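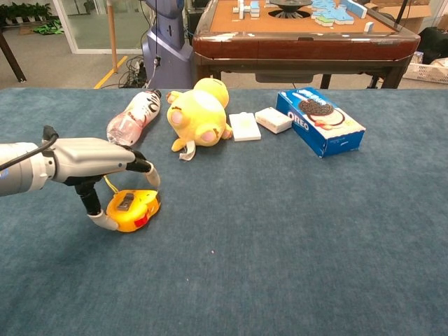 3 min read

Stolladwood Handling Project
Minutes of the fault review meeting, Sep 18, 2024

Chair: Kamol Chuensuk
Represented: arm operations, software, floor safety, Drurar (gripper supplier, by phone)
Apologies: Irkura

1. Minutes of the last meeting

Accepted with one correction. Under item 4, "wrist cable" should read "wrist bracket."

2. Gripper fault on the mixed-object table

The chair read out the operator's report. The arm was working through the mixed set on the carpeted table and had been told to pick up the yellow tape measure. The fingers closed on the casing and the arm lifted it a short way. The gripper then opened without a command and the tape measure dropped back onto the carpet. The operator sent the arm home. Before it moved off, the gripper closed again, also without a command. The operator pressed the stop and the arm held position.

No one was hurt. The tape measure still works. The plastic bottle next to it was not touched.

Software went through the log. The gripper reported a lost connection for 600 milliseconds. When it came back it ran its startup routine, which opens the fingers fully and then closes them to find the zero point. The arm controller did not know this had happened and went on as if the object was still held. Software said the arm should have stopped at the first missed message. The timeout was set to 1000 milliseconds, so it never tripped. The setting dates from the Thaweesak trials, when the network was slower, and it was not changed when the arm was moved here.

Drurar confirmed that the startup routine is normal after a power loss. They asked whether power was lost or only data. Software could not say from the log. Drurar pointed out that the gripper would not have opened on a data loss alone, and they suspect the connector at the wrist. Operations had reseated that connector the same morning and thought it felt tight.

There was some discussion about whether the cable along the top of the arm is being pulled when the forearm is stretched out low over the table. Operations thinks the loop near the housing is long enough. Floor safety was not convinced and asked for it to be checked at full reach. Agreed.

3. Safety points

Floor safety asked where the operator was standing. The operator was outside the yellow floor line. It was noted that people do sometimes step up to the table to straighten an object between picks, and a hand could be under the gripper when it closes. Closing force is set at 90 newtons. The meeting agreed this is too high for the present set, particularly the soft toy and the cookie box.

Until this item is closed, no one is to reach onto the table unless the stop is pressed. This applies to short adjustments as well.

Floor safety also raised the cables on the floor by the power strip. They had no part in the fault but should be tidied and kept clear of the walkway.

4. Decisions

Timeout to be lowered to 200 milliseconds. Software to make the change and test it with the gripper unplugged on purpose.

Arm controller to stop and hold if the gripper restarts for any reason. Drurar to send the status code for this.

Wrist connector to be replaced and the old one sent to Drurar.

Cable to be checked at full reach. Operations, with floor safety present.

Lower closing force to be tried on each object in the set. Operations to report the values.

Runs with the arm are suspended until the first three are done. The chair will tell Irkura.

5. Other business

Operations asked if the heavier objects could be added to the set in October as planned. Left open until the fault is cleared.

Next meeting to be called by the chair when the replacement connector has been fitted.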